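Éabha Tully
Saturday, in short posts. Sorting clothes on the bed before the weather turns.

The bed has the bamboo mat on it, so that's the folding table for the day. It's firmer than a mattress and things stay where you put them.
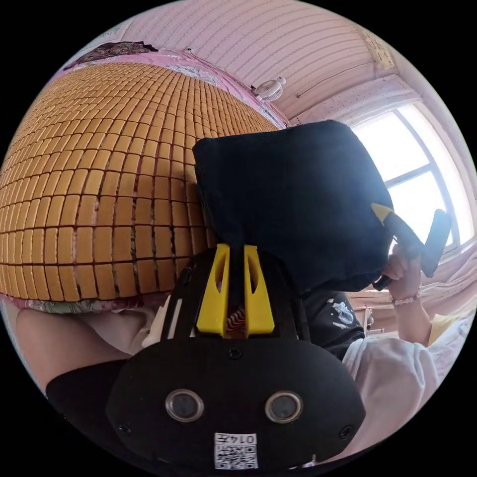
Mat, pink sheet, window light. Black bag still to do.

Bag first. I bought it from Vestley three years ago and it has carried most of my laundry since.

Next, jeans. I fold them in half lengthwise, seam to seam, then up from the hem. Amerley Nartey hangs hers and says mine will crease at the knee. They do, a little.

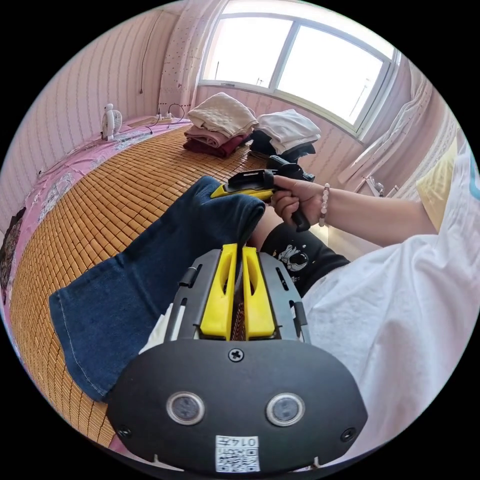
Last edited Saturday, 9:40 AM

The black top with the astronauts goes on the keep pile. So does anything I wore more than once in February. The rest goes to Ní Chonaill on the corner – they take clean denim at the side door.

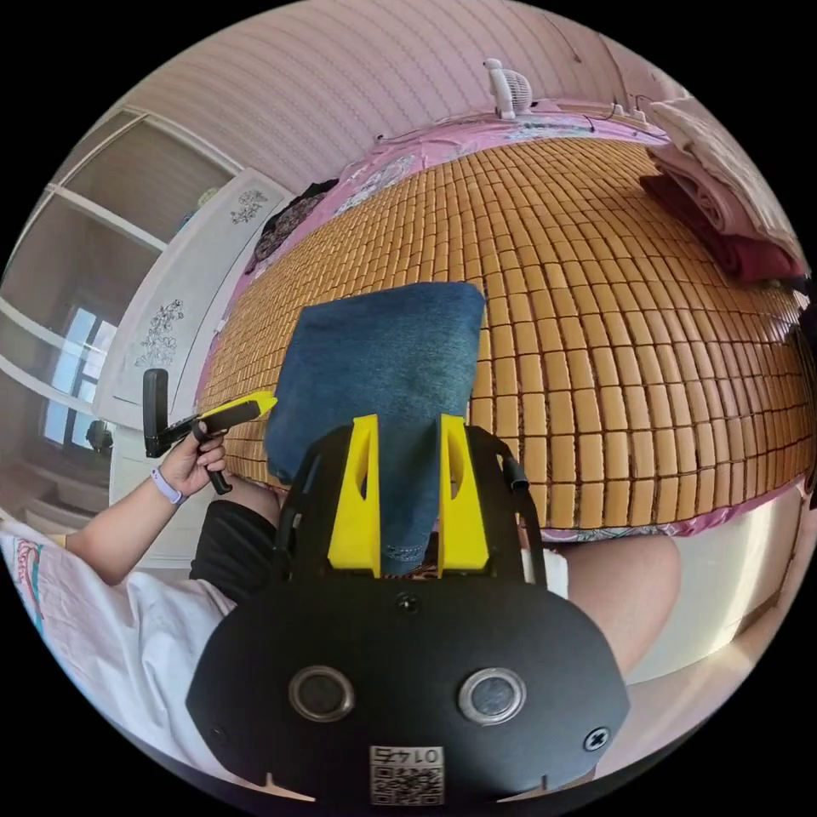 Denim on the mat, spare bedding folded at the far end.

Someone asked about the mat. The tiles are threaded in rows, so wipe along the rows with a damp cloth and let it air before you roll it up. Mine is from Jellik. It was about 80 when I got it, and the seams are getting darker in the lower rows.
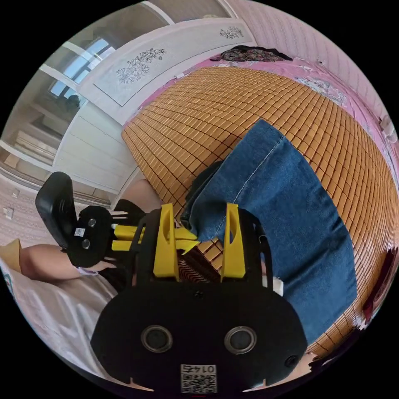 Jeans take the longest because I keep checking pockets. Do that before the wash as well as after. I lost a bus pass that way last year.

Shirts tomorrow. If you have a way of folding long sleeves that stays put in a deep drawer, reply with it.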